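ORNTON – The grapes have had a hard spring. So have the people picking them up.

A small group at Evangelista, the automation shop on Flutier Street, has spent the past few weeks finding out which set of gripper fingers is least bad at handling produce. Three designs made it to the final round. The job is a dull one by intention: take an item off the table, put it in the wire basket, take it out again, 100 times per set.
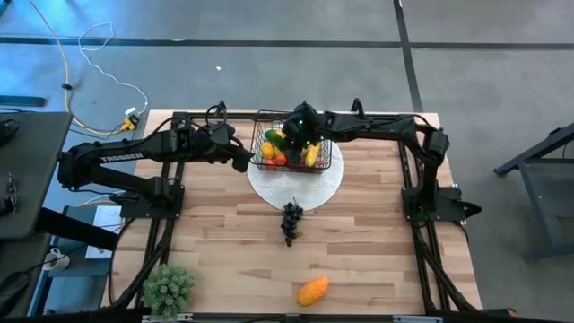 Basket duty at Evangelista, with the grapes still on the table.

"Everybody wants to see it fold a shirt," said Bezawit Ambaye, who runs the trials. "I want to see it let go of a grape stem. Letting go is where we lose most of our points."

Her scoring sheet gives full marks for a clean pickup, half for a second try, and nothing at all for what the sheet calls "relocation," meaning the item ended up on the floor. The widest fingers, made in-house, led through the round fruit and then fell apart on anything with a stem. The set from Virkulberg, a two-person outfit across the river, did the reverse. Its makers have described this as encouraging.

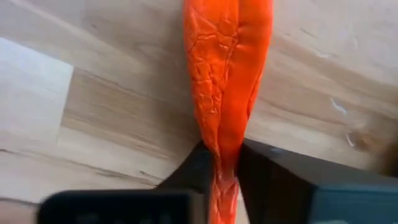

Ambaye's real interest is the wrist camera, and she is a little tired of being asked about fingers. The overhead view tells her where an item is, she said, but only the close view tells her how it is being held. Smooth skins are easy to score from there. Wrinkles are another matter – when a glossy orange skin bunches up between two black fingertips, every crease throws its own highlight, and the software has to decide which of those lines is an edge. Its opinion changes from one try to the next. Reynaldo Dumlao, who writes the controller code, has stored 601 clips of it changing its mind and plans to go through them all, he said, "at some point."

Dumlao would also like it known that the slow speed is deliberate. The arms are running at 80 percent of the pace he thinks they could manage, a limit set by Felicidad Layug after an early session she declined to describe. 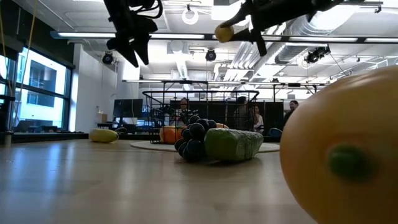 Layug said the limit stays until the final scores are in. A second round, with the two leading finger sets and a new camera mount, is set for July. Brodie Hollis of Virkulberg said his side would bring narrower tips and had no further comment on stems.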